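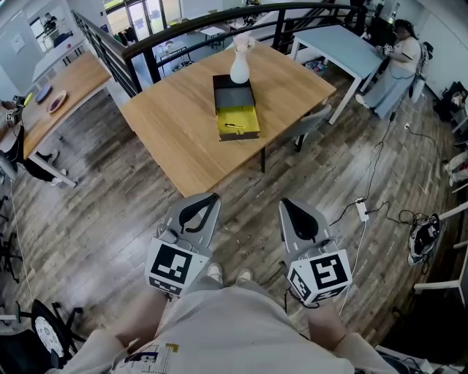 Photo: Furuvwood site, upper level. Source: Pearce project page, Skinberg lab.

Pre-session safety checklist, handheld gripper collection
Site: Furuvwood, upper level
Filled in: June, before the 192-demo block

Comments are from the walk-round. OK = leave it, FIX = before anyone records, WATCH = check again at the break.

1. Floor and cables

Power strip off the walking line - FIX. Strip is on the floor on the right side, black cables running over the boards. Anybody stepping back from the oak table with both hands full is not looking down. Tape or cable cover.
Spare cable coiled and out of the way - WATCH. Coiled, but still on the floor. Hang it up.
Cord toward back right - FIX. Same tape job as above.
Boards flat, no lifted edges - OK. Old looking planks, felt fine underfoot.
Closed shoes on operator - OK. Sneakers.

2. Railing and drop

Railing solid, push test - OK.
Nothing loose on the table that could roll to the railing side - WATCH. Lower floor has tables and chairs, people sit there. The pen is the one I worry about.
Operator stands with railing in front, not behind - OK. Keep it this way for all 192, also makes the background consistant between demos.

3. Grippers

Finger pads tight, both sides - OK. Pulled on each, no movement.
Marker cubes clean and square on the mount - OK left, WATCH right. Right one had a thumb smear, wiped it. Tracking loss in the pilot was nearly all smeared or covered markers, so this counts as a data check as well as a safety one.
Cable on right gripper has slack - WATCH. Thin white one, hangs down in front of the operator. Fine standing still, could catch on the table edge on a long reach. Clip to forearm?
Fingers open fully if you let go - OK.
No bare fingers between pads while closing - told operator, told again.

4. Table and objects

Table does not rock - OK.
Vase - FIX. It was standing on the lid of the black box, lid open. Ceramic. Pretty, and the flowers are good for the clutter condition, but a bump on the lid and it goes. Either move it to the table top or swap for the plastic one at Lendthorpe. If swapped, note it in the log, the object list in the draft says ceramic.
Pen in yellow compartment - OK for the task. Start pose is diagonal across the yellow, match it by eye. Do not measure, slows everyone down and the results didnt change in the pilot.
Chair tucked in on the right - OK. Leave it tucked.
Side table on the left has plates and a bit of something yellow-green - WATCH. Not ours. Keep reach inside the oak table.

5. People nearby

Others seated at tables close by - WATCH. Say out loud before starting a block. No need to clear the floor, the whole point of this set is ordinary rooms with people in them.
Consent sign up at the stairs - OK, checked on the way in.
Faces blurred before upload - not a site item but leaving it on the list, got missed once.

6. Operator load

Break every 40 demos - FIX. Was 67 in the old protocol. Too long. Wrist complaints, and the late demos were worse: of the 11 we threw out in the pilot, most came after the operator should have stopped. Pads closing late, pen dropped on the rim of the box. So shorter blocks, and log block number with each demo so we can check if quality really drops or if it was just that one operator.
Arms free, no loose sleeves - OK, short sleeves.
Stop word agreed - OK. "Down."

Still open before start: tape for both cable runs, vase, clip for right gripper cable, new break interval written on the whiteboard.

Recheck 2 pm. If the tape isnt down by then no recording on the upper level, do the Lendthorpe drawers instead.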